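Materials in Small Products
Week 6 handout – molded silicone

Silicone parts at this scale are usually compression molded. Raw stock goes into an open steel mold, the mold closes under heat and pressure, and the part is pulled out by hand while it is still warm. Because the cured rubber stretches, a shallow undercut can be peeled off the core without side actions. Hard plastic would crack or need a more complicated mold.

Things to look at in a phone case:

Wall height. The side walls should stand above the screen edge.
Inner texture. A fine pattern on the inside back keeps the case from sticking flat to the phone.
Camera surround. A thick rim stiffens the area where most of the material has been cut away.
Openings. Small holes tear sooner than large ones if flash is trimmed badly.

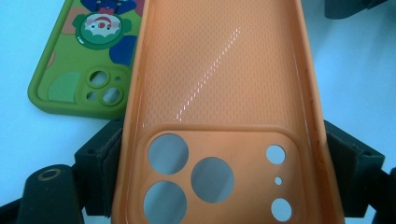 Thin bridges between openings are the weak point in this kind of part. Measure the narrowest one on your sample with calipers and note it on the Woketti sheet – three readings, then the average. Stretch the case by the side walls 20 times and measure again.

Read the Hedegaard chapter on shrinkage before the next lab.

Comments

flesville_lab: Is the sheet in millimeters only?

tomato35: Chapter link is broken for me.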